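Avril - par Anisa Sembiring
Lecture : 2 min

Appel à participants : dormez-vous vraiment mieux avec une couette lestée ?
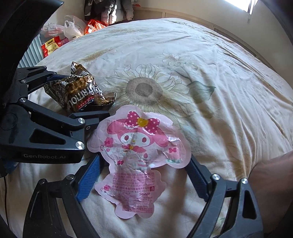 Pourquoi cet appel

Les fabricants de literie promettent beaucoup. Une couette plus lourde ferait baisser l'anxiété, raccourcirait l'endormissement, sauverait les couples et, d'après une brochure que j'ai gardée, « réconcilierait avec le matin ». J'ai passé l'hiver à lire ce qui circule sur le sujet. Beaucoup de témoignages, peu de comparaisons, et presque toujours des gens qui venaient de dépenser 200 euros et n'avaient pas très envie de s'être trompés.

Brimholm est une petite revue de consommation sans publicité. Nous cherchons 32 personnes pour un essai à domicile. Je préfère prévenir : je n'y crois pas beaucoup, et le protocole a été relu par quelqu'un qui y croit, pour que mes préjugés ne fassent pas tout le travail.

Ce qu'on vous demande

Vous dormirez trois semaines avec une couette Geria (la lourde), puis trois semaines avec une couette Uler (l'ordinaire), ou l'inverse. L'ordre est tiré au sort. Vous sentirez la différence de poids, évidemment, et c'est la grande faiblesse de ce genre d'essai. Nous l'écrirons noir sur blanc dans l'article.

Chaque matin, un questionnaire de 2 minutes : heure du coucher, réveils dont vous vous souvenez, humeur. Pas de montre connectée. Les chiffres de « sommeil profond » qu'elles affichent me laissent assez froide.

Continuez à vivre comme d'habitude. Si vous grignotez au lit, grignotez au lit, mais notez-le. Idem pour le café du soir, le chat, l'enfant qui débarque à 3 heures. Un participant qui devient exemplaire pendant six semaines ne nous apprend rien.

Qui peut s'inscrire

- Adultes de moins de 70 ans, dormant seuls ou à deux
- Logement où la chambre ne change pas pendant l'essai
- Pas de travail de nuit
- Pas d'apnée du sommeil, de maladie respiratoire ou cardiaque, ni de problème de circulation. En cas de doute, voyez votre médecin avant de nous écrire
- Aucun lien avec un fabricant ou un vendeur de literie (avoir un cousin dans le matelas compte comme un lien)

Les sceptiques sont les bienvenus, les convaincus aussi. Dites-nous simplement de quel côté vous penchez, la question figure dans le formulaire.

Ce que vous recevez

Une indemnité de 70 euros, versée à la fin, que vos réponses nous plaisent ou non. Les deux couettes nous reviennent : offrir celle que les gens préfèrent serait une drôle de façon de leur demander leur avis. Nous les avons achetées en magasin, au prix affiché. Le transport est à notre charge.

Vous pouvez arrêter quand vous voulez. L'indemnité est alors calculée au prorata des semaines terminées, et nous publierons le nombre d'abandons - un détail que les marques oublient volontiers.

Pour postuler

Écrivez à la rédaction, objet « Essai Chong » (c'est le nom interne du projet, ne cherchez pas), avec votre âge, la taille de votre lit et quelques lignes sur vos nuits. Inutile de les embellir ou de les noircir. Réponse avant la fin du mois, y compris si c'est non.

Contact : rédaction de Brimholm, service Essais - © Brimholm, tous droits réservés - Haut de page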